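3.2 Loading area and floor protection

Loading was studied at a front-loading washer with its door open. The floor in front of the drum opening is where items are set down, sorted and sometimes dropped, and it collects most of the lint and drips. In the Gisport trials a mat was kept there for all 30 loads.

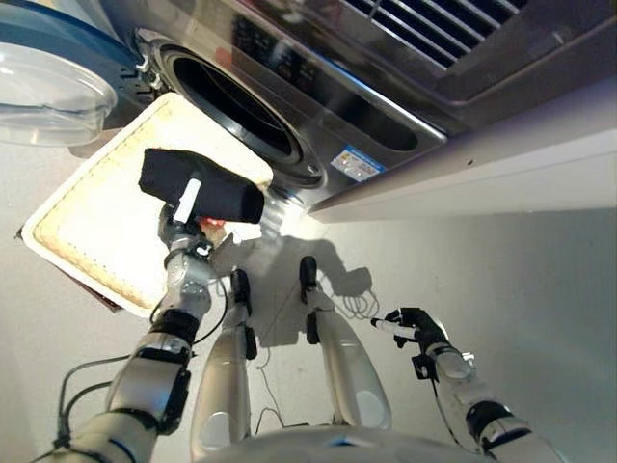 Mats laid at an angle to the machine were recorded separately from those laid square to it, as were mats with a raised corner.

Figure 2. Front-loading washer, door open, with a mat on the floor before the drum.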